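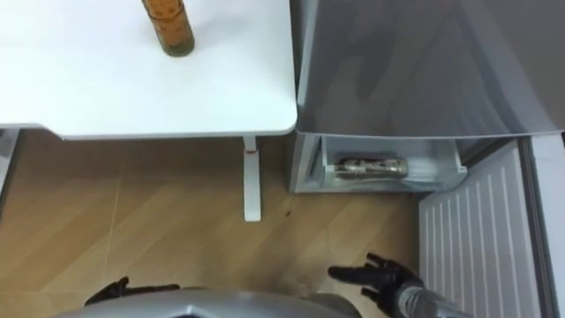
Figure 8. Practice cell seen from the head camera, with the lower drawer open and the right hand extended toward it.

Section 8. Setting Up the Table and Refrigerator Cell

8.1 Purpose of this section

This section covers the preparation of the Talavera two-arm robot for work between a table and a refrigerator with a pull-out freezer drawer. It applies to cells delivered in the Stistley layout and to cells that the site has arranged for itself from standard household furniture. Sites using the Clinport shelving layout should follow Section 9.

The procedure assumes that the base has been commissioned, that both hands have passed the finger check in Section 6, and that the head camera has been leveled. Do not begin with a fault showing on the operator panel, including a fault that has been acknowledged but not cleared.

Two trained persons are required for steps 8.3 through 8.5. One operates the panel. The other remains at the emergency stop and does not handle furniture or objects while the arms are powered.

8.2 Preparing the floor and furniture

1. Clear the floor between the table and the refrigerator. Remove mats, cables and loose packing material.

2. Place the refrigerator on a level part of the floor and adjust its feet until it does not rock. Open and close the drawer by hand several times. It must run freely over its full travel.

3. Set the table beside the refrigerator. Leave a strip of clear floor between the table leg and the side of the drawer, and confirm that the drawer can be opened fully without touching the leg.

4. Check that the table foot sits flat. A table that shifts when leaned on must be repaired or replaced before the cell is used.

5. Wipe the tabletop and the refrigerator door with a dry cloth. Smooth gray or silver doors may reflect overhead lamps into the head camera. If the panel reports glare, move the lamp or fit a diffuser. Do not apply tape or film to the door.

Note: Wood-grain floors are acceptable. Dark marks on the floor do not normally affect the drawer search, but they should be cleaned off where possible before the floor reference is taken.

8.3 Positioning the robot

1. With the arms in the stowed posture, drive the base to the start mark at low speed.

2. Turn the base until the open drawer appears to the right of center in the head camera view and the table appears at the upper left. Figure 8 may be used as a guide. Exact agreement with the figure is not required.

3. Tilt the head down until the full opening of the drawer is in view. The upper rim of the robot's own body will also be visible at the bottom of the view and should be left there, as the software uses it to confirm the head angle.

4. Lock the base. Wait for the panel to show BASE HELD.

5. Select Cell, then Reference, then Take Floor. Keep all persons out of the camera view until the tone sounds.

CAUTION: Do not push the robot by hand once BASE HELD is shown. Movement of the base after the floor reference has been taken will place the hands lower or higher than commanded. If the base has been moved, repeat this subsection from step 1.

8.4 Checking the reach into the drawer

The freezer drawer sits at floor level and is the lowest point the hands are expected to reach in this layout. The check is carried out with the right hand. The left hand is held above the body throughout and must not be used to steady the furniture.

1. Switch off the refrigerator at the wall. Pull the drawer out by hand to its stop.

2. Lay one test can on its side toward the front of the compartment, with its long axis running left to right. Use a sealed can without dents. Glass containers must not be placed in the drawer during this check.

3. Select Reach Check, Right, Low. The arm unfolds and the fingers spread before the hand moves down.

4. Watch the forearm as it passes in front of the ribbed panel beside the drawer. There must be visible clearance over the whole movement. Stop the arm at once if the forearm touches the panel or the drawer edge.

5. When the hand pauses above the can, read the height error on the panel. An error of 2 mm or less is acceptable. If the error is greater, repeat the floor reference once. If it remains, carry out the wrist calibration in Section 7.

6. Press Continue. The hand closes on the can, lifts it clear of the drawer, holds it and sets it down again.

7. Repeat steps 3 to 6 until 18 cycles have been completed without a fault. Enter the result in the cell record.

WARNING: Keep hands and feet away from the drawer while the arm is powered. The hand can close without an audible signal. The drawer runners present a separate pinch hazard – operate the drawer only by its front edge.

8.5 Checking the table position

1. Stand one bottle upright near the back of the tabletop. The rest of the table should be bare.

2. Raise the head until the whole bottle is in view. In the low head position used for the drawer, the top of a bottle placed at the back of the table may be out of view, and the software will not accept it as a target.

3. Select Reach Check, Left, Table. Confirm that the arm clears the front corner of the tabletop.

4. Return both arms to the stowed posture before approaching the table.

8.6 Routine care

Every Friday, or after any change of furniture, inspect the finger segments of both hands for dust, frost residue and worn pads. Clean them with a lint-free cloth slightly dampened with water. Solvents damage the pad surface and must not be used.

If the hands have been working in a cold drawer, allow them to return to room temperature before cleaning. Moisture on the joints must be dried off before the covers are refitted.

Fault code 41 indicates that the drawer edge was not found. Confirm that the drawer is at its stop, check for glare on the door, and repeat 8.3. If the code returns, save the log and contact Prostitz service with the serial number of the base.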